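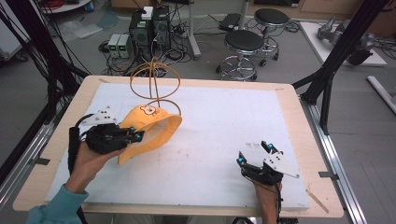 Abb. 3: Schirmmütze mit Aufdruck auf der Vorderseite

3.2 Kopfbedeckungen als Werbeträger

Unter den textilen Werbeartikeln der Region Goltine nimmt die Schirmmütze eine Sonderstellung ein, die in der bisherigen Literatur kaum behandelt wurde. Oravec erwähnt sie in seiner Arbeit über Vereinskleidung nur am Rande, Quinlan beschränkt sich auf Arbeitsjacken und Schürzen. Für die vorliegende Untersuchung wurden die Bestellbücher der Druckerei Ondrejka ausgewertet, die 3742 Einträge umfassen, davon 52 zu Kopfbedeckungen. Die Auftraggeber waren überwiegend Bäckereien, Tankstellen und Sportvereine. Gedruckt oder gestickt wurde fast immer auf die Vorderseite über dem Schirm, wo auch die gelbe Mütze in Abb. 3 ihr Motiv trägt, einen kleinen Bären im Comicstil. Tiermotive dieser Art kommen in den Büchern vor allem bei Bestellungen für Kinderfeste und Ferienlager vor. Reine Schriftzüge überwiegen dagegen bei Handwerksbetrieben.

Die Farbwahl folgte in den frühen Jahrgängen dem Lagerbestand. Hrubý, der die Bücher als Erster gesichtet hat, weist auf eine Randnotiz hin, nach der ein Kunde aus Dramberg grüne Ware verlangte und blaue annahm. Erst mit dem Wechsel des Lieferanten werden Farbangaben zu einem festen Bestandteil der Einträge. Von da an lassen sich Vorlieben einzelner Auftraggeber verfolgen, etwa die des Sportvereins Grendum, der über drei Bestellungen hinweg bei Rot blieb.

Schwieriger ist die Frage nach der Verwendung. Bestellmengen sagen wenig darüber aus, wer die Mützen trug und wie lange. Aydoğan hat für Stofftaschen vorgeschlagen, Nachbestellungen als Maß für die Beliebtheit zu nehmen. Auf Kopfbedeckungen lässt sich das nur bedingt übertragen, da viele Aufträge an einen einmaligen Anlass gebunden waren. Zwei Auftraggeber bestellten jeweils im Mai nach, in beiden Fällen mit unverändertem Motiv. Štefanec deutet solche Wiederholungen als Sparmaßnahme, weil die Druckvorlage bereits bezahlt war. Die Rechnungen, die das belegen könnten, sind nicht erhalten.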